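Prarnemthorpe College Entrance Assessment: Frequently Asked Questions
Last revised October 2021

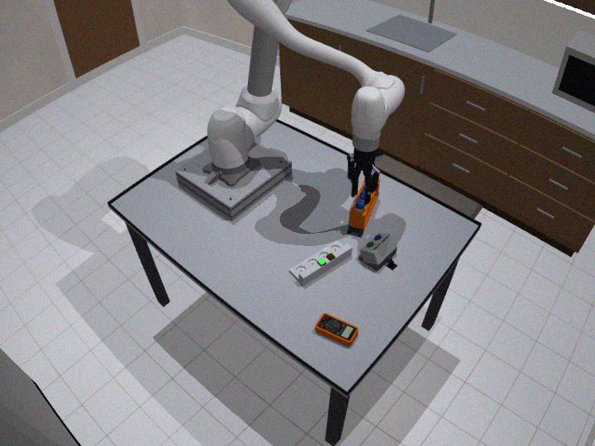 Kazue Tsuchiya asks whether a candidate who sat the old paper in May has to sit the new one as well. The answer is no. A May result stays valid for two admission rounds and is converted to the new scale without any action by the candidate.

The remaining questions are grouped by subject. Terms used here have the same meaning as in the Candidate Regulations.

THE PAPER

What has changed?
The old assessment had four papers and a compulsory essay. The new one has three papers: Reading, Mathematics, and Data and Reasoning. The essay is now optional and is marked separately. It does not count towards the total score.

How long does it take?
The three papers take 161 minutes in all, excluding breaks. The optional essay adds 40 minutes. Candidates taking the essay remain in the same room.

Are marks taken off for wrong answers?
No. The quarter-mark deduction used in the old assessment has been dropped. A blank answer and a wrong answer both score zero.

Can I use a calculator?
In the second half of Mathematics and throughout Data and Reasoning. It must be a non-graphing model with the memory cleared. Phones and watches with a calculator function are not accepted.

Is the test on paper or on screen?
Both versions are offered. The questions are the same. You choose when you register, and the choice can be changed until registration closes.

SCORES

What is the highest possible score?
1568. This is a scaled figure. Raw marks are converted using a table that is set afresh for each sitting, so the same raw mark may give a slightly different scaled score from one sitting to the next.

How do old scores compare with new ones?
Use the Paterson conversion table, which is supplied with every result letter. A total of 504 on the old scale corresponds to 1120 on the new one. Do not add up converted section scores to get a total – the table converts totals and sections separately, and rounding will give a different figure.

Is there a pass mark?
There is no pass mark for the assessment as a whole. Individual courses set their own minimum. Engineering courses ask for at least 556 in Mathematics. Minimums for other courses are listed in the prospectus.

When will I get my result?
Results are posted to your Sellel account 20 working days after the sitting. Essay marks may follow up to five working days later. Results are not given by telephone.

Can I ask for a re-mark?
Yes, for the essay only. Apply through Sellel within 15 working days of the essay mark being posted. The mark may go down as well as up, and the second mark is final.

REGISTRATION

How do I register?
Through Sellel. You will need your candidate number, a passport-style photograph and one form of identification. Schools may register a whole year group at once using the Clillomitz bulk form, but each candidate must still confirm their own details.

I registered for the old assessment and then deferred. What happens now?
Your registration has been moved to the next sitting of the new assessment. No further fee is due. If you would prefer a refund, ask before registration for that sitting closes.

How many times may I sit it?
Three times in any two-year period. The highest total from a single sitting is used. Section scores from different sittings are not combined.

ACCESS ARRANGEMENTS

Is extra time available?
Yes, at 25 or 50 per cent. Arrangements already agreed for the old assessment carry over if the supporting evidence is less than three years old. Rest breaks are handled separately and may be granted alongside extra time.

Are large-print papers provided?
In 18 and 24 point. Other sizes can be requested up to 30 working days before the sitting. The screen version has its own zoom control and needs no request.

PREPARATION

Are old practice papers still useful?
Partly. The Mathematics questions remain suitable. The vocabulary section has no equivalent in the new assessment and can be ignored. Two full practice papers in the new format are available in Sellel under Materials, with answers.

Who deals with questions not covered here?
Roxana Tamayo, Admissions Testing, Prarnemthorpe College. Write through the message form in Sellel and quote your candidate number.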